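**Household Chores Group — October meeting, Monday, 7:00 p.m., Fledley**

Minutes of the last meeting were read and approved with one fix: the Kurkuta arm was tested on socks and pillowcases, not on socks and shirts.

**1. Can a machine do the laundry yet?**

Most of the evening went here, and happily so! The short answer from the floor was "parts of it, slowly." Washing and drying have been solved for decades. Getting a damp heap out of the drum and into a neat stack is the piece everyone wants, and it is moving faster than any of us guessed last spring.

The Uibo project reported on towels. Their training set now holds 3,760 folds, all done by people working with hand-held grippers, so that every pinch and lift is one a machine could copy. More than 2,000 of those are plain rectangles of terry cloth. Members who tried it said that folding with two jaws in place of ten fingers makes you respect your own thumbs. 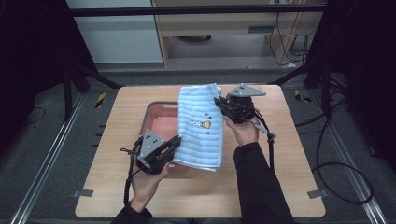
The hardest moment is still finding a corner. Once both sides are held and the towel hangs straight, the rest goes well — the trouble is a towel that lands in a lump, with its corners tucked somewhere inside. Thick terry also springs back after a fold, and the machine has to decide whether to press it again or leave it alone. It was agreed that most of us leave it alone.

In the last trial the machine finished 18 towels without help and dropped 3. There was applause for the 18. One member asked how long it took, and the answer (most of an afternoon) got a good laugh, but the same member then said she would gladly let it run while she was at work.

**2. Shop floor**

Skasus sent a written update on shelf stocking. Boxes are fine. Bags of rice slump and slide, and they are back to doing those by hand. They would like to borrow the Uibo notes on soft things. Agreed.

**3. Dishes**

Put off to next month, as we ran out of time. Please bring ideas on wet glasses.

**4. To do**

- Uibo to try fitted sheets, with our sympathy
- Kurkuta to repeat the sock test with mixed sizes
- Fledley room to be booked for one extra hour

Closed at 9:10 p.m.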